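Tornen Grasp Planner, three months in

I run it on a two-finger gripper in simulation, mostly cups and bowls.

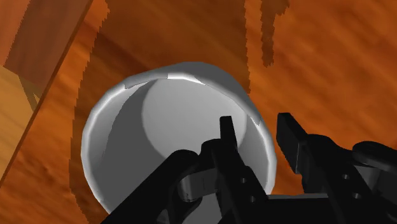 Setup took me one afternoon. You load a mesh, pick a gripper model and ask for candidates. By default it samples 4000 of them and keeps the best 800, ranked by a score you can edit in a plain text file. On my desktop a full pass on one object takes 545 milliseconds, fast enough that I stopped caching results.

Rim grasps are where it does well. The older planner from Melleo kept trying to span the whole cup, even when the cup was wider than the fingers could open. Tornen checks the opening first and throws those out.

The collision check is weaker. It treats the fingers as boxes and ignores the linkage behind them, so a pose can pass and still put a knuckle into the wall on a deep cup. Na-rae Ki posted a patch on the forum in June that adds the linkage. I use it – it slows a pass down to nearly 1670 milliseconds, and I can live with that.

The viewer is basic. You get the top pose and a slider, and no way to compare two poses side by side. Error messages are short and mostly useless.

Worth the price if you do a lot of open containers. For boxes and flat parts I would stay with what you have. Four out of five.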